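Why I'll Take the Loud Office Over the Pretty One

I have worked in pretty offices. The prettiest was at Brunet, where the chairs matched the rug and you felt a little guilty setting down a coffee. These days I work in a big open room with a mezzanine, a fridge against the wall and a fan standing right out in the middle of the floor, and I like it so much more!

People hear "open office" and start in on the noise. Fair enough. But my gripe with most of them is that everything useful gets hidden. Trash bins go in a cupboard, coats go in a closet down the hall, and you spend your day hunting for stuff.
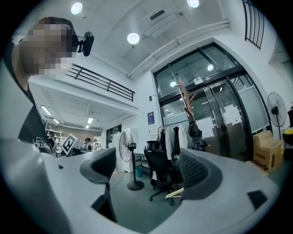 I want the bin where I can hit it from my chair. I want the fridge close enough that getting lunch doesn't feel like a field trip (at Brunet it was down two hallways, and people just quit bringing food). And a standing fan beats any thermostat in a shared room, because you can drag it over to whoever is complaining the loudest.

Coats are my other soapbox. A friend at Stimix tells me they got lockers, 100 of them, and everybody still hangs their jacket on the back of a chair. Of course they do! Put a rack out in the open, and a coat stand near the door, and the problem goes away.

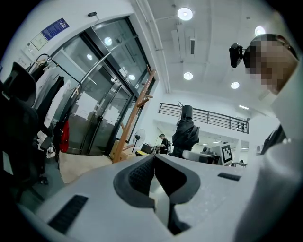 It does look messy, I'll give you that. There's usually a bag or a cardboard box sitting around, and the notices on the glass door multiply when I'm not looking. My mother would be horrified. But I read those notices, which I can't say for a single one of the 100 emails waiting for me after my vacation in January. Tape it to the door and I'll see it on my way to get a sandwich. 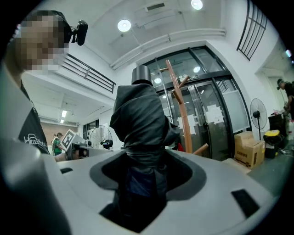
What I'd Change

The chairs, mostly. I'd love five really good ones, and I'd fight people for mine.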